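Filed under: Short Fiction / Flash / Reader Stories

Wing-yan had decided we were moving the office round before lunch, and when Wing-yan decides a thing you may as well find your shoes. Six years I'd worked at Zosstead, and in all that time my chair had never left its spot by the radiator. I was fond of that spot! I'd had two birthdays and a bad break-up there.

"It's only chairs," said Kibet, who had already bagged the window.

"It's never only chairs," I said, and went to put the kettle on (mine's the Lindsay mug, hands off).

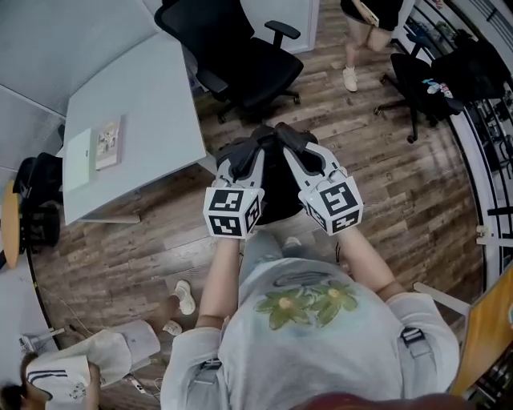
My trouble was the letter. It had come in October, from my uncle Adelino, seven pages in green ink, and I'd tucked it somewhere safe, by which I mean I hadn't a clue. I tried the drawers. I tried my coat. I had a good long look at the grey table, where there was a sheet of paper, or a leaflet or something, and next to it a little booklet with a bright picture on the cover, and for one lovely second I thought, that's it, I slipped it inside the booklet. I turned every page. Nothing.

"What's in it, anyway?" Wing-yan shouted from the corridor.

"He's leaving me the boat," I said. "Or he's asking me to buy it. I only got as far as page two."

She laughed so much she had to sit down, and then she stood up again and reached underneath her, and held out seven crumpled green pages.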